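3. Collecting demonstrations by remote control

3.1 Set-up

All demonstrations were given on the same bench, with the desktop computer laid on its side and its side panel removed. The arm stood behind the bench and reached over the case. The operator sat at a second table with a leader arm of the same proportions at half the size, and two screens: one showing the view from the wrist camera, the other a fixed view of the whole bench. Joint angles were read from the leader and sent to the working arm without any smoothing beyond the rate limit in the controller. The gripper was driven by a sprung trigger under the operator's forefinger.

We used the Omex leader arm in its standard form, with one change. The trigger as supplied has a long, light travel, and in early trials operators found it hard to tell a closed gripper from one that was pressing hard. We fitted a stiffer spring and mapped the last part of the travel to force instead of position. Everything reported below was collected after this change. The earlier trials, made in April, are not included in any of the counts.

The case and the board were not simplified for the robot. The drive-bay shroud was left in place over the top of the board, and the power leads were left where they naturally lay. Both restrict the path of the wrist, and an operator who comes in too high or too far over meets the metalwork before reaching the socket. We kept them because a repair bench would have them, and because a policy trained on a bare board tells us little about work inside a case.

3.2 The task

The task is to seat a processor in its socket and close the load plate. We divided it into four stages: pick up the processor from the tray, carry it to the board, lower it into the socket, and bring down the plate and lever. Each demonstration began with the plate already raised. Opening the plate was recorded as a separate task and is treated in Section 5.

The third stage is the difficult one. The processor has to be held by two opposite edges, level, and released only when it sits flat. With the load plate standing open, the fingers have limited room on the side of the hinge, and the operator must choose which pair of edges to grip before leaving the tray. Changing the grip over the board was allowed but discouraged, and a dropped processor ended the demonstration. Figure 4 gives the wrist camera's view with the processor between the fingers, on the near side of the socket.

Dropped parts and damaged contacts are costly if working hardware is used throughout. All parts were therefore taken from machines that had been withdrawn from use, and no attempt was made to power the board between runs. A run was judged by eye and by a feeler gauge along the edge of the processor. This is a weaker test than starting the machine, and some runs that we counted as good might have failed it.

3.3 Showing by hand

For comparison, a second set of demonstrations was given by hand guiding. The operator stood at the bench, held the working arm by a handle above the wrist and moved it through the task with the motors in gravity compensation. The gripper was opened and closed by a button on the handle.

Hand guiding was quicker to learn. New operators completed the first two stages at their first attempt in most cases, and they reported that the weight and reach of the arm were easy to judge. It suited the last stage as well, where the lever has to be pushed down against a spring and the operator can lean on the arm directly.

It suited the third stage badly. The operator's hand and forearm were often between their eyes and the socket, and several people bent round the case to see past the wrist. Small movements of the body passed into the arm and show in the recordings as a slow sway of the fingertips. The fixed camera was also blocked by the operator for long stretches, so that only the wrist view could be used for training on these runs.

3.4 Numbers and selection

We collected 200 demonstrations by remote control. Of these, 97 were kept for training. The rule for keeping a run was strict: all four stages completed, no contact with the shroud or the cables, no change of grip over the board. Runs that broke only the last part of the rule were stored and are used in the ablation in Section 6.

Operators were given 20 minutes of free practice with the leader arm before their first recorded run, and a rest after every 10 runs. The rest was added when we saw that the quality of the lowering stage fell off in long sittings while the carrying stage did not. Typical signs of tiredness were a steep final approach and early release of the trigger.

The recordings were cut into stages by hand in Hener, our in-house labelling tool. The boundary between carrying and lowering was the hardest to place. Some operators pause above the socket and then descend, while others come down in one slanting movement from the tray side. We marked the boundary at the last point where the processor was clear of the socket's outline in the wrist view. Two labellers marked every run, and where they differed the earlier time was used.

3.5 Observations on the wrist view

Operators relied on the wrist camera almost entirely once the gripper was inside the case. They used the finger edges as a reference, turning the wrist until the sides of the processor ran parallel with the sides of the socket, and only then moved over it. Several said they wanted a view from lower down, to judge height. We did not add one, as the policy would then have needed it too.

Reflections were a recurring nuisance. The metal lid of the processor and the underside of the wrist both catch the bench lamps, and a small turn of the wrist can change the brightness of the lid a good deal. We left the lamps in one position for all of the recordings and varied brightness afterwards in software. Whether this is enough for a bench with different lighting is tested in Section 6.
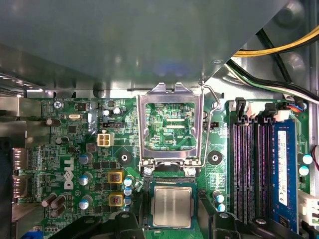
Figure 4. Wrist camera view of the processor between the gripper fingers, below the open socket.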